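Sunday, September – Tapley bench notes, hand-held gripper sessions

Spent the morning going back over the house rules for kitchen recordings and rewriting the ones that people kept reading in different ways. The old list came over from Julla when we merged the two task sheets, and it was written for one gripper and one object at a time. Two-hand tasks with thin objects break about half of it. Writing down what I changed while I still remember why.

Scope first. These rules cover sorting and placing tasks in home kitchens with a gripper in each hand. They don't cover the fixed-arm cell. Anything on the arm goes by the Premon procedure, and the lockout sheet stays on the cell door where it is now.

Before the session

Ask the household what may be moved and what may not, and write the answer on the session sheet. The old rule said "tidy the background." I took that out. A kitchen in normal use is what we want, and moving someone's kettle so the counter looks neat gives us a kitchen that doesn't exist. Move things only if they are in the way of the hands or could get knocked over.

Stove off and knobs checked by the operator in person. Same for anything plugged in within reach of the task area. This was in the Julla list as a recommendation. It is now a stop condition: no check mark, no recording.

Nothing with a blade in the task set unless the sheet names it. Forks and spoons are fine.

Wipe the finger pads with a damp cloth and let them dry fully. Two of the poor runs last month had flour on the pads, and the chopsticks rolled in the grip. I would have blamed the operator if I hadn't looked at the pads afterward.

Handling

Rule 6 is the one that started all this. It used to say "grasp the object at its center." That works for a cup or a sponge. For a chopstick going into a holder it is the wrong place: if the grip is at the middle the lower end swings, and the operator ends up fixing it with the wrist three or four times. New wording:

"For long thin objects, grasp where the free end can be controlled, and turn the object upright before moving it over the container."

I went back and forth on giving a distance from the end. Left it out. Chopsticks, skewers and straws are all different lengths and a number would be followed to the letter.

Rule on second hand, new: when one gripper is placing, the other one holds still or holds its own object with the tip resting on the table. It doesn't hover. Hovering was the most common fault in the last batch, and it leaves a lot of small movement in the data that means nothing. The tip on the cloth is a good rest position, easy to teach and easy to check on playback.

One object per gripper. If two chopsticks get picked up together, put both down and start again. Don't shake one loose.

Drops: leave the object where it falls if it is on the table and pick it up as part of the run. If it goes on the floor, stop, tag the run, wash the object, start a new one. The old list had drops as a failure either way, and operators were throwing out good recoveries. We want those.

Bare fingers stay out of the task area while recording. A quick nudge with a fingertip ruins the run for us even when it looks harmless. If the holder needs to be straightened, end the run first.

Privacy

Same as before with one addition. Mail, medicine labels, photos of people and anything with a name on it comes out of view before we start. The addition is windows and glass doors: check for reflections at the height the grippers will be working at, and not from standing height. The household may ask for any run to be deleted, on the spot or later, and nobody argues with them about it.

Naming and storage

Runs go into Setasside until a second person has looked at them. No moving straight to the training folder, even when you are sure. Batch 1415 got moved early and it took an afternoon to pull out the runs where the left and right streams were swapped. Left and right mean the operator's left and right. That is now on the first line of the sheet in capitals.

Review a sample of 20 from every batch of 150. If more than one in the sample breaks a handling rule, look at the whole batch. I picked these to match what we can do in a working day, so they can change if the load changes.

Breaks: operator stops when the hands are tired, and the clock on the sheet is only there to prompt the question. Grip strength goes before people notice it. Swapping which hand places first helps a little.

Task reference for the chopstick and utensil holder job, goes with rule 6 and the second-hand rule. Right gripper has its chopstick upright in the pads, short of the holder. Left has its tip down on the tablecloth. 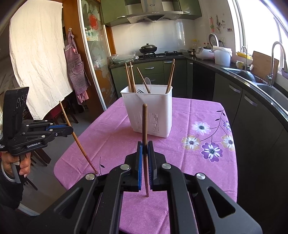

Still open

Patterned tablecloths. One view is that we should ask for a plain one, the other is that people own what they own. I lean toward leaving them. Will compare grasp labels on plain and printed cloths before writing anything.

Holders that tip. A light plastic one can slide when a chopstick catches the rim. The Julla list allowed a bit of tape under the base. I don't like it – it changes the task – but haven't replaced that line yet.

Need a short form of the stop conditions that fits on a card. Print new sheets and take the old ones out of the case, both copies.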